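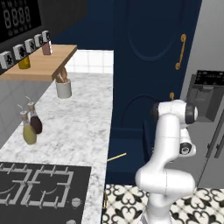 *Nabila Sopacua, Fludham, Feb 29, 2024*

Ikau opened its Fludham office to visitors for the afternoon, mostly to show Nasamell, its kitchen simulator for people who train robot arms. I went with a colleague from Fang, where we are looking at whether to take out a licence.

The demo ran on two screens. In the kitchen we spent longest in, a white arm stands on the patterned floor tiles between the marble worktop and a grey fridge. Navy cupboards, a gas hob, spice jars on a wooden shelf. The clock on the black appliance panel reads 8888, and I asked if it could be set. It can, from the scene file.

Ikau says the library has 1,611 objects and 40 room layouts. Fittings can be swapped from a menu, and we were shown how to change the cabinet handles and the worktop. Loading a new layout took around 8 seconds on their machine. Ours are older.

We were each given a turn at the controls. Steering the arm by keyboard is slow and I would want a proper handset, sold separately. Spoons and other thin objects are still being worked on, with an update due in August.

Prices are by the seat, per year. Ikau would not give a figure on the day but has promised a written quote. Tea was in the corridor and parking is at the back, by the loading bay.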